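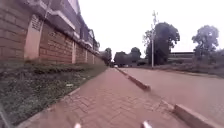

Brick sidewalk beside the boundary wall, from the front of the cart.

Workshop Tips: Sharing the Day With a Delivery Cart
Updated Nov 19, 2018

The Fluritz repair shop has used a Trallis cart for 11 weeks now. It carries small parts and finished jobs between our bench room and the Kirnon counter, a run of 1333 meters each way, partly on brick and partly on dirt. In October it made 144 trips. Before that, whoever was least busy walked the parts over, and that was usually the newest person in the shop. These are the habits that have worked for us.

Pack for the bumps. Brick pavers shake a load more than you would think. Put screws, springs and washers in screw-top jars and stand the jars in a snug box. Old towels cut into squares make good padding and can go in the wash. Keep heavy pieces at the bottom and toward the middle.

Label the lid and the side. People at the other end open the cart in a hurry. A strip of masking tape with the job number in thick marker is enough. Write the number before you put the tape on.

Walk the route on foot. Pick one morning a week and take a notepad. Look for holes in the dirt stretches, litter in the wheel line and branches hanging over the sidewalk. Shallow holes count too, especially if you send anything with glass in it.

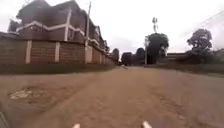 One reader wrote to ask who gets paid for that walk. At her shop the cart was sold as saving an hour a day, and then checking the road, charging and wiping down wheels all landed on the bench staff with no time set aside for them. She wanted it said plainly that the hour has to be written down somewhere or it just comes out of lunch.

She is right, and we had the same trouble at first. We now put cart chores on the same sheet as sweeping and tool oiling, with a name next to each one, and the route walk counts as shop time. If the sheet is full, something else waits.

Set loading times. We load at ten and at two. When people could send the cart whenever they liked, it left half empty and someone was always getting up from the bench.

Keep the walk for people who want it. Two of our bench hands missed going over to Kirnon, where they used to hear about problem jobs before they came in. They still go once a day with anything too delicate for the cart.
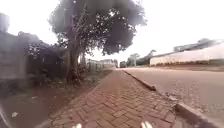 Keep a hand cart ready as well. Ours hangs on the wall by the door, tires pumped, for days when the Trallis unit is charging or the weather is bad. Everyone in the shop should know where the straps are.

Wipe the wheels at the door. Dust from the road gets into everything on a bench, and bearings suffer first. A stiff brush and a damp rag take care of it. Rinse the rag outside.

Write faults in a notebook. Put the time, the place and what you did about it. Abbasi Supply sells a bound one with numbered pages, but any school notebook will do. Leave it by the charger with a pencil tied on.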